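Winter opening of the Dendale reading room

From Sun 15 December the reading room in Dendale will stay open until 9 in the evening, four days a week. Many members asked for this after the summer, when we closed early and people who work in Reston could not reach us in time. We have now found the money for the heating and the light, so we can try it until May.

The money comes mostly from the book sale. We sold old novels, cookbooks, travel guides and a very heavy set of encyclopedias, and together with the gifts from members it made 4000 dollars. Gualtiero Russo carried most of the boxes up from the cellar and I want to thank him for this. His back is better now, he tells me.

Some things change with the new hours. The front door will be locked at 7, so after this time please use the side entrance on the parking lot. The bell is on the left and it rings quite softly - press it long. The copy machine will be switched off at 8. Books can be returned in the box at any hour, but please do not push large atlases into it. Last month one of them blocked the opening for a whole weekend and the books behind it could not fall down.

We have also 230 new titles on the shelves. The biggest part is local history and there is a good group of books about gardens. Mrs. Khổng gave us her collection of poetry in three languages, with her own notes in the margins, and we decided to leave the notes where they are. The poetry is on the low shelf near the window and can be borrowed for three weeks, the same as the other books.

The talk about the old railway to Surnberg will be repeated in January, because in November there were not enough chairs. Genivaldo Fontes will bring his maps again and this time also the timetables. Entrance is free. Please write your name on the list at the desk if you want to come, and write it clearly - I could not read two of the names on the last list and did not know whom to call.

Members who still have a key from the former building can give it back at the desk. We do not need the keys for anything, but the owner wants to have them.

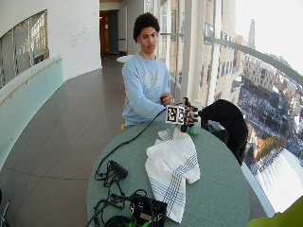

At the round green table.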